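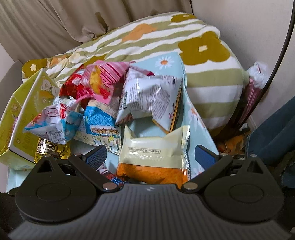 Darmawan Wuisan wanted to know whether the Lisora storage bench would take a double comforter and still shut properly, and whether it was worth the extra over the cheaper Latemon one. He asked under my piece on shoe racks, and I said I would answer once I had lived with the bench a bit longer. I have now had it for 11 months. It will take a double comforter, with conditions, and I would buy it again for a bedroom but not for a hall.

## What it is

The Lisora is a long, low box with a padded lid, sold as seating for the end of a bed. It comes from Vikolex, who also make wardrobes and a shelving range that I have not tried. The lid is hinged along the back and held by a gas strut at each end. The outside is covered in a woven fabric and the inside is lined with a thin black cloth. There are four short legs and a centre foot that screws down to meet the floor.

Mine is the grey. There is also a green, and a mustard that looked better on the website than it did on the swatch.

## Putting it together

The box arrived in one carton, heavy enough that I slid it up the stairs one step at a time. The panels are numbered with stickers, and the numbers match the drawings. One of the stickers left glue on the fabric. White spirit got it off, but test a hidden patch before you try it.

The instructions have no words at all, only pictures, and step 5 is wrong. It shows the base panel going in after the rear panel is fixed, and it will not fit that way. Loosen the rear bolts, drop the base into the groove, then tighten everything again. I lost most of an hour to this. I wrote to Vikolex, who replied within a week to say the sheet had been corrected. A friend bought the same bench in March and her sheet had the same mistake.

The struts are the only part where a second person is needed. The lid has to be held at its full height while the ball ends are pushed on, and it is a stiff push. Everything else can be done alone with the hex key supplied, although a longer one makes it quicker.

## Does bedding fit?

A double comforter goes in if you fold it in thirds lengthways and then roll it from one end. If you fold it in half and in half again, the middle sits too high and the lid will rest on it without closing. There is then room for a pair of pillows laid flat beside it, or a set of sheets and a blanket, but not all of that together.

A king size went in by itself and I had to lean on the lid. I would not leave it like that. The struts are pushing up against you and the hinges are taking the strain, and the hinges are not the strongest part of the thing.

I also tried vacuum bags. They save a great deal of space, but the flattened bag comes out as a hard slab that is longer than the inside of the box, so you end up bending it. A cotton bag with a drawstring worked better for me. It keeps the dust off and squashes into the corners.

The lining is thin. It is stapled along the top edge, and one of the staples on mine had not gone all the way in. I found it by snagging a pillowcase. Run a hand round the rim before you put anything delicate inside, and tap down anything that stands up with a small hammer.

## Other things people keep in them

The comments under these benches always turn to food. Plenty of people in small flats use one as a second larder for crisps, biscuits and multipacks. I did it for a short while when the kitchen was being done. Sealed packets were fine. Cardboard boxes picked up a faint smell from the new board, which took several weeks to fade, and I would not mix food and bedding in the same bench. If you want it for snacks, leave the lid open for a fortnight first, and put in a tray you can lift out to shake the crumbs off.

Shoes are a poor idea. There is no airflow at all, and the black cloth shows every mark.

## Sitting on it

The padding is firm. I like that for putting socks on, but it is not a seat for reading. It has dipped slightly in the middle where I always sit, and you can see it when the light comes in low in the evening. The fabric has kept its colour and has not bobbled.

Two adults can sit on it without any movement in the frame, provided the centre foot is touching the floor. Mine had worked its way up after a few months and the base had begun to creak. A quarter turn stopped it. The foot is plain plastic, so on a wooden floor I would stick a felt pad under it.

The lid closes slowly for most of its travel and then drops the last bit quite hard. With children about I would want to know that before buying. There is no finger gap at the front edge. Vikolex sell a soft stop as a spare, and it fits with two screws, but I think it ought to come with the bench.

## Against the Latemon

The Latemon is the one most people compare it with, as it is a good deal cheaper and the shop's page has over 3,000 ratings for it. My sister has one, so I have used it a fair amount.

It folds flat, and that is its main advantage. If you move often, or want seating that can go behind a door, it makes more sense than the Lisora. The lid lifts clean off with no hinge, which is annoying if you open it daily and no trouble if you open it twice a year. It holds less. A single comforter is its limit, and the sides bow outward when it is full.

It is also lower than the Lisora, and my knees notice.

I looked at the Pattinasarany blanket chest as well. It is solid wood and handsome, and I would have liked one, but there is no padding and the shop near me only had it in a size that would have blocked the radiator.

## Faults so far

- The loose staple, fixed with a hammer.
- One strut has become weaker than the other, so the lid rises slightly crooked. It still stays up. I have asked about a replacement under the guarantee and will add a line when it comes.
- A leg thread was tight and needed a bit of candle wax.
- The fabric on the back is a cheaper, thinner one than on the front. It only matters if the bench stands in the middle of a room.

## Who it suits

For Darmawan: yes to the double comforter, rolled, with the lid shutting under its own weight. If it is only coming out in winter and you have a cupboard free, save the money. If the bed is going to be stripped and made up regularly for guests, the hinged lid is worth paying for – you can hold a pile of bedding in one arm and open it with the other.

Measure the space behind it before ordering. The lid tips back past the rear panel when it opens, and mine hit the footboard until I pulled the bench forward by the width of my hand.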